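Verneseo Drawer and Door Set
Research equipment / Manipulation benchmarks / Tabletop

Part no. 1415
Lead time: 9 working days
Status: In stock

The Verneseo set is a group of small cabinets and loose items for testing how well a learned policy handles furniture. It was put together for labs that want to compare results with other labs without building their own fixtures. The set suits one-arm and two-arm tabletop cells.

The core task is drawer opening. The arm has to find the handle, close on it and pull along the line of the runners. A policy that pulls at an angle will load the runners and stall, and the scoring sheet records a stall separately from a missed grasp. We found early on that grouping the two hid most of the difference between methods. 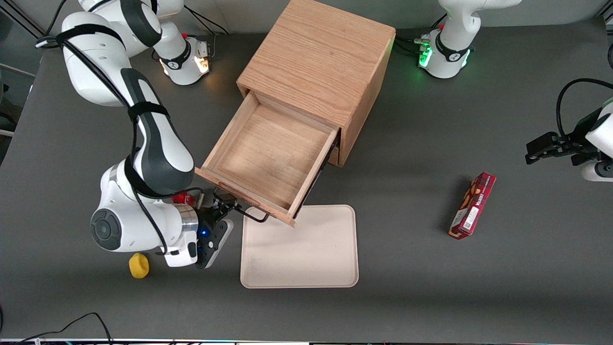 Scoring is by travel. A trial counts as a full pass when the drawer reaches the open mark with the handle still held, and as a partial pass when it moves but stops short. Cabinet position and angle are changed between trials using the placement chart supplied.

Reference result
The Hevik baseline was trained by imitation on 400 teleoperated demonstrations and tested over 1000 trials. Full logs, including failed trials, come with the set. The Trivura variant uses the same demonstrations with the order of the tasks shuffled, and its logs are in a separate folder.

In the box
Cabinets, spare handles and screws
Loose items for the clutter trials
Placement chart and scoring sheets
Logs and training configuration files

Not included
Arms, grippers, cameras, table

Notes
Check the handle screws at the start of each test day. A handle with play in it changes the pull and will colour your results. Worn runners should be replaced in pairs.

Labs using the older Takeda chart can keep it, but should state this when reporting, as the cabinet angles differ.

Replacement parts are ordered through the same page.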